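Switches, slots and a stripy chair

31/08/2023

I've been meaning to write this one up all August and kept getting distracted by tomatoes. So, before the month gets away from me completely, a post about cleaning a rental room between guests, and mostly about the part I always used to skip.

For anyone new, I look after a handful of short-stay rooms in Clemgate, all in the same building, and I have 75 minutes to turn one over if the next guest wants in early. I used to spend nearly all of that on the bed and the bathroom. Those are the things you get reviews about! A hair in the shower will follow you around the internet forever. But this spring I had a guest leave a perfectly nice review that ended with "light switches a bit grubby," and I have thought about those five words pretty much every day since.

I went back and looked, with the curtains open and the sun coming in sideways, and oh my goodness. Pale walls are wonderful until you see them at that angle. There was a gray halo around every single plate in the room. People come in with a suitcase in one hand, they feel along the wall in the dark, they've just eaten fries in the car — of course there's a halo.

So now the walls get their own turn, before the vacuum and after the bed. I start at the door and go around clockwise with a cloth in my right hand, and I don't let myself put it down until I'm back where I started.
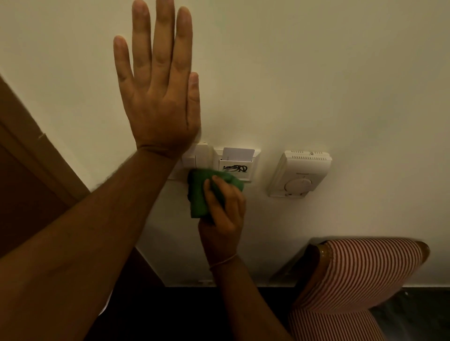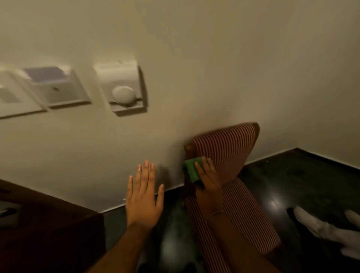

The card holder is the fiddly one. A flat switch you can do in two swipes, but anything with a slot collects fluff along the top, and if you come at it with a wet cloth you're pushing water into a place where water shouldn't go. I spritz the cloth (never the wall, never the plate) and then wring it like it owes me money. I also leave the card standing in the slot while I wipe, and I brace my other hand flat on the wall next to the plates so I'm not leaning my whole weight on a piece of plastic. Then the card comes out and gets its own wipe on both sides, and back in it goes.

The cloths are from Onby, by the way, the 10 pack. I've tried the fancy waffle ones and they drag on matte paint. The Onby ones go soft after a couple of washes and that's when they get good. Please don't use fabric softener on them, I ruined a whole set that way and had to demote them to bike rags.

For the actual marks on the wall I use plain warm water with a drop of dish soap, and I test it low down behind something first. I have a terrible story about a "miracle" sponge and a hallway in Wolledent that ended with me repainting from the baseboard to shoulder height. It took the dirt off beautifully. It took the paint off too.

And then there's the chair. I love that chair so much, the red and off-white stripes and the curved wood along the back, and it is a magnet for crumbs. I found it at the Sumampouw secondhand place out past the gas station and drove home with it on the back seat, wearing a seat belt. The rule I've made for myself is walls first, chair second, because whatever comes off the wall is going to land on it. I pull it out, brush down the stripes with a dry upholstery brush, run a barely damp cloth over the wood, and then do the floor underneath while it's out of the way. Dark shiny floors show everything, so that's the last job before I back out the door.

Whole lap of the walls takes me 9 minutes now. I timed it, because I'd been telling myself for years that I didn't have time for it. A little embarrassing.

Next thing on my list is door handles, and the underside of door handles, which I checked this morning and would prefer not to discuss yet. If you have a trick for the little crevice where a rocker switch meets its frame, please leave it in the comments. I'm using a wooden toothpick wrapped in a corner of cloth and it works fine, but I've snapped almost a whole box of them.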